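Nurar opens table return and repair service at Illalitz

For immediate release, February

Nurar, the furniture supplier, has opened a return and repair service for used tables at its site in Illalitz. Schools, libraries, offices and community halls can now send back tables they no longer want, have worn tables repaired, or buy repaired ones at a lower price than new.

The service follows a trial in which Nurar collected 2,101 tables from 94 customers. Most of them were returned to use after cleaning, new edging or a change of legs. Tables that could not be repaired were taken apart for spares, and the remaining board was sent for recycling.

The service covers all tables sold under the Ahonen name, including those no longer made. Tables from other makers will be accepted where the top is sound and the frame takes a standard bolt. Customers do not need to have bought from Nurar before.

Birger Wikström, managing director of Nurar, said: "We sell tables that are built to last a long time, and a lot of them come out of use early over something small. An edge strip lifts, or a foot goes missing and the table rocks. The customer has nobody on site who can fix it, so it goes in a store room and a new one is ordered. We would like to fix it."

How the service works

Customers fill in a short form on the Nurar website giving the number of tables, the size of each top and the main fault. Photographs are helpful but are not required. Nurar replies with a fixed price for repair, an offer to buy, or both.

If the customer accepts, a collection is booked. Tables should be cleared, wiped down and stacked on the ground floor near an entrance with vehicle access. Collections are made between 7am and 3pm. Folding tables should be folded and tied.

At Illalitz each table is given a number and checked on a level floor. The frame is looked at first. If a weld has failed or a leg is bent beyond straightening, the frame is replaced from stock. The top is then cleaned and checked for chips, swelling and loose edges.

Repaired tables are returned within 33 days of collection. Customers who cannot be without tables for that long can borrow from a loan stock held at the same site. There is no hire charge on loan tables for the length of the repair, though delivery is charged at the normal rate.
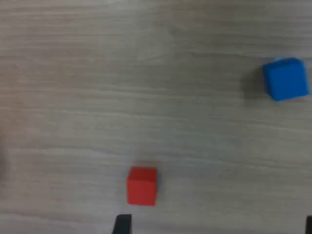
Choosing the right size of table is covered in new written guidance that goes out with every order. Many of the tables returned during the trial had nothing wrong with them and had been sent back for being too small for the way the room was used. The guidance asks buyers to think about where people will sit and what they will spread out before they look at price or finish. Two readers sharing a library table will usually want as much room between them as the top allows, in the way that the red cube and the blue cube are set far apart on the wood-grain tabletop shown with this release. A table for group work can be smaller, as people lean in towards the middle. The guidance also gives the gap to leave behind a chair so that a trolley or wheelchair can pass, and explains how to measure a room that has radiators or low sills.

Finishes and matching

Wood-grain finishes are the most common choice among Nurar's customers, and also the hardest to match when only part of a set needs replacing. Patterns are withdrawn over the years and colours shift after long use near a window. A new top placed beside an old one can look out of place even when both were sold under the same name.

To help with this, Illalitz keeps a sample of every finish supplied in the Ahonen range. Customers can send in a loose offcut or an edge piece, and staff will compare it with the samples in daylight. Where no match can be found, Nurar will suggest moving the older tables together into one room and the repaired ones into another. In many buildings this costs nothing and gives a better result than mixing them.

Nurar advises customers not to order from a screen. Colours in photographs change a good deal with the light and the camera, and a reddish-brown finish in one picture may look pale or grey in the next. Samples are posted free of charge, up to six per customer. 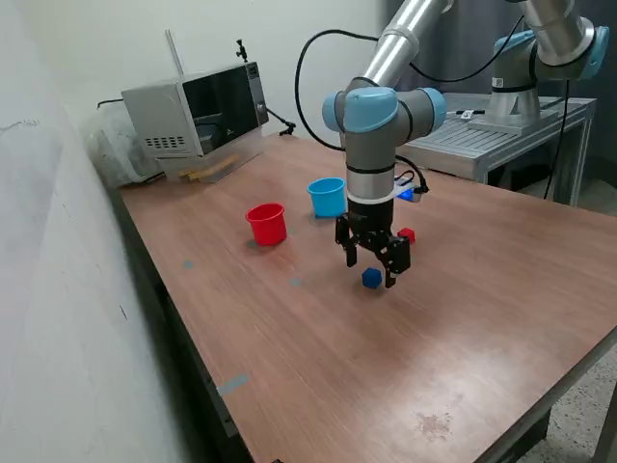
A small dark blue cube on a wood-grain tabletop.

Care between repairs

The trial showed that a good deal of damage comes from cleaning. Tops had been soaked, scrubbed with rough pads or wiped with strong products that dulled the surface. Water left standing along a joint gets under the edging and causes the board to swell, and a swollen edge cannot be pressed flat again. It has to be cut back and covered with a wider strip.

Nurar now supplies a mild table cleaner called Drosia with each repair order. It is used on a damp cloth and dried off straight away. It is suitable for everyday marks, pencil and most food stains. Ink should be dealt with as soon as it is noticed, starting with a hidden corner to check that the colour is not affected.

The following points are included on the care card sent with each delivery:

Wipe with a damp cloth, then a dry one.
Lift tables when moving them. Dragging loosens the leg bolts.
Tighten leg bolts at the start of each term or twice a year.
Keep tables clear of radiators.
Stack tops face to face with a sheet of card between them.
Report lifting edges early, while the board is still dry.

Birger Wikström said: "The bolts are the main thing. It takes a few minutes with a hex key. A table that has been wobbling for a year puts strain on the frame every time someone leans on it, and by the time it reaches us the threads have gone."
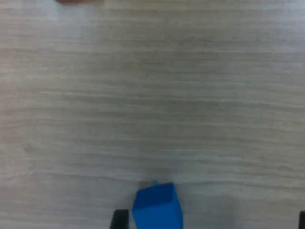 Light grey tabletop with a fine wood-grain pattern.

Prices and orders

Repair prices depend on the size of the table and the work needed. A replacement set of feet is the lowest priced repair and a full new top is the highest. Nurar will not recommend a repair that costs more than half the price of the same table new, and will say so in the quotation.

Repaired tables bought from stock carry a 4-year guarantee on the frame and a two-year guarantee on the top and edging. The guarantee does not cover heat marks, cuts or damage from standing water. Stock changes from week to week and is listed on the Nurar website by size and height. Heights suitable for primary schools sell quickly, and customers who need a full classroom set are advised to join the waiting list.

Orders for fewer than six tables can be collected from Illalitz by arrangement. Buyers should bring blankets and straps, and should check that the longest side will fit in the vehicle with the doors shut. Larger orders are delivered and placed in the room, provided the route is clear and any stairs were mentioned on the form.

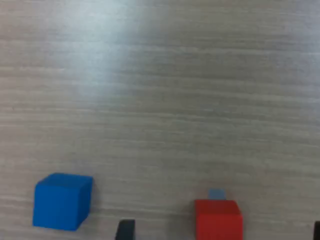

Can we send in a single table, or does it have to be a full set?

Single tables are accepted, although the collection charge is the same for one as it is for ten. Customers with only one or two tables to repair may prefer to bring them to Illalitz or wait for a shared collection in their area. Shared collections are listed on the website and cost less, but the date is set by Nurar and may be several weeks away.

Next steps

The service is open now for tables only. Nurar plans to add stools and benches to it once a second workshop area at Illalitz has been fitted out. Chairs are not included at present. Plastic shells cannot be repaired to a standard the company is willing to guarantee, and it does not hold enough spare frames.

Work on the second area is under way and includes a new extraction system for the cutting bench and a covered loading bay. The site will stay open during the work. Visitors collecting orders should use the side entrance and report to the desk before unloading.

Notes to editors

Nurar supplies tables, benches and storage to schools, libraries, offices and community halls. Ahonen is its main table range.

The return and repair service is based at Illalitz. Visits by the press can be arranged on working mornings, and sensible shoes are required in the workshop.

Birger Wikström is available for interview. Requests should be sent to the Nurar press office through the contact page on the company website, marked "table repair".

Ends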